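How to Clean and Store Your Night Guard at Home
Care guides from the Bilow dental office, Salinas

If you grind your teeth in the night, your dentist has maybe given you a night guard. It costs good money and it sits in your mouth for many hours, so it deserves a little care every day. In this guide I explain the routine that we teach to our patients at the front desk. You need a soft toothbrush, a mild liquid soap without color, a clean glass, and a storage case with air holes.
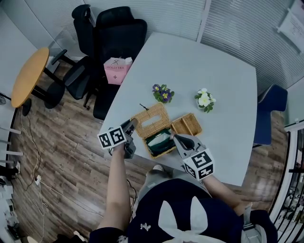
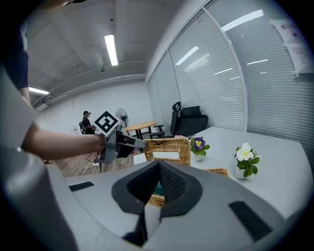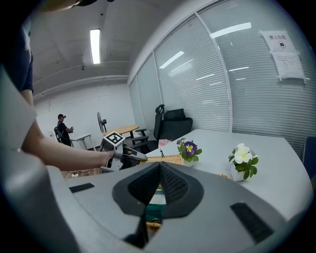
Before you start, please check which type of guard you have. A hard guard is made from clear acrylic and does not bend. A soft guard feels like rubber. A dual guard is soft on the inside and hard on the outside. The daily cleaning is the same for all of them, but the weekly soaking is different. If you are not sure, look at the paper that came with the guard or call the office which made it.

Step 1. Rinse it in the morning

Take the guard out with two hands, one finger on each side at the back teeth. Do not pull from one side only, as this can bend the guard with time. Rinse it immediately under cool water. Saliva that dries on the surface becomes a white film, and this film is much harder to remove in the evening.

Never use hot water. Many guards lose their shape in it, and a guard that lost its shape cannot be repaired. Last March one patient put hers in the dishwasher and we had to take new impressions.

Step 2. Brush it

Put one drop of soap on the soft brush. Keep this brush only for the guard. Brush the outside first, then the inside, where your teeth go. Be gentle in the small corners. Do not use toothpaste, also not the whitening type. Toothpaste has fine grains in it, and they make scratches where bacteria like to live.

Rinse again until you feel no soap with your fingers.

Step 3. Let it dry

Put the guard on a clean paper towel and leave it in the open air until it is fully dry. In our bathroom-sized Salinas apartments the air is often humid in the morning, so it can be better to dry it in the bedroom. Keep it away from the window sill, the heater and the hair dryer.

Step 4. Put it in the case

When the guard is dry, close it in the case. The office gives you a Trurklow case with the first guard, but any case with holes is fine. Wash the case too, every few days, with the same soap. Dogs love the smell of a used guard, so please keep the case in a drawer or on a high shelf.

Step 5. Soak it once a week

For hard guards you can use Bovex tablets, which we sell at the desk. Fill a glass with 300 ml of cool water, drop in one tablet, and wait until it makes bubbles. Put the guard in for the time written on the package, not longer. Rinse it very well before it goes back in your mouth.

For soft and dual guards, ask us first. Some tablets make the soft layer yellow or stiff. Usually we recommend only soap and water for these.

Do not use bleach, alcohol or mouthwash with alcohol for any guard.

Problems that we hear often

The guard smells. Soak it and wash the case on the same day. When the smell comes back after 3 soakings, bring it to us and we will clean it in the ultrasonic bath.

There are white, hard spots. This is tartar, the same as on teeth. Do not scratch it with a knife or a needle. We can remove it at your next checkup.

It feels too tight. One or two nights after a long pause this can be normal. If it hurts, or if it still feels tight after that, stop wearing it and call us. After a new filling or crown the guard often needs an adjustment.

There is a crack. Do not glue it. Stop using the guard, even if the crack is small, and make an appointment.

Please bring your guard in its case to every checkup. We look at the fit and at the places where you grind the most.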